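Jitora: a small corpus of household repair and reuse notes

README for version 2

What this is

Jitora is a collection of short texts written by people who keep, repair, lend or give away things in their homes. The texts were first written for a neighborhood newsletter called Flanico and later typed into plain files. We publish them for people who study everyday writing, for teachers of language, and for anybody who wants to read how others deal with a broken kettle.

The collection is maintained by Raluca Vasiliu and Gizella Fülöp. Raluca takes care of the files and the metadata. Gizella reads every text before it goes in and writes to the authors when something is not clear.

Contents

The release has one folder of texts, one table with metadata, and this README. The texts are in the folder "notes". Each text is one file in UTF-8, with the title on the first line, an empty line, and then the body. Line breaks inside a paragraph were removed. Paragraph breaks are the ones of the author.

The table "notes.tsv" has 17 columns. The most useful ones are these:

id: the name of the file without the ending
title: same as the first line of the file
lang: language of the original, as a two-letter code
kind: repair, lending, giving away, storage, or other
room: the room of the home which the author mentions first, if any
translated: yes or no
note: free text from the editors, often empty

The column "room" is the weakest one. Many authors do not name a room, and some talk about a hallway that is also the kitchen. We left the field empty in such cases.

How the texts were collected

Flanico asked its readers for notes every month, always with one question. The question for May was "What do you keep in a drawer and why?" and it brought more answers than any other. Many of these texts are about cables, chargers and adapters from telephones which the family does not own anymore. If you work with word counts, please remember this, or the word "charger" will look much more important than it is for normal people.
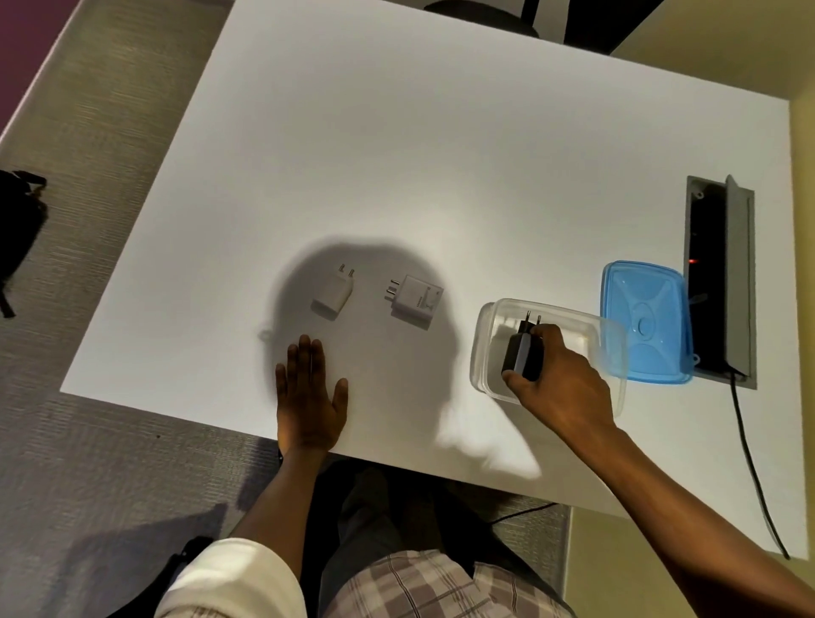

The authors could write on paper or send an e-mail. Paper notes were typed by Gizella, and Raluca compared each typed file with the paper. Spelling mistakes were kept when they belong to the voice of the author, and corrected when they were only slips of the keyboard. We know that this border is not sharp. When we changed a word, it is written in the column "note".

No text is longer than 30 lines in the newsletter, as this was the space on the page. A few authors complained about it, and one of them sent the rest of her story as a second note. The two parts are kept as two files, with the ending "a" and "b" in the id.

Languages

The originals are in Romanian, Hungarian and English. Where the column "translated" says yes, the file contains our English translation and the original is in the subfolder "orig" under the same name. We translated in a simple way and stayed near to the order of the original sentences. Names of dishes, tools and local shops were not translated. The repair shop Vörös is mentioned often, and it is always the same shop, even when the author writes it without the dots.

Personal data

All authors agreed in writing that their notes may be published. Surnames, street names and telephone numbers were taken out. First names of family members were replaced with other first names of the same language. One exception is Marko, which stays everywhere, being the name of a sewing machine and not of a person. Please do not try to find out who the authors are.

Known problems

Some notes from the first winter were typed from photocopies and have gaps. A gap is marked with three dots in square brackets.

The kind "storage" was added late. Older texts about drawers and boxes may still have the kind "other".

Two authors use "fix" for gluing, sewing and also for throwing away, so please read the whole text before you give it a label.

The Hungarian originals of the lending notes were sorted by title without respect to accents, so the order in the folder differs from the order in the table. The ids are correct.

Changes from version 1

Added the subfolder "orig". Corrected the language code of the notes about the shared ladder. Removed one text at the wish of its author. The id of this text will not be used again.

Use and contact

You may use the texts for teaching and research, and you may print them, if you name Jitora and the version. For use in a product, ask us first. Corrections are welcome by e-mail to the maintainers. Write the id of the file in the subject line, and copy the sentence you want to correct into the message, together with your proposal.

Last edited by R. V. on March 28, 2025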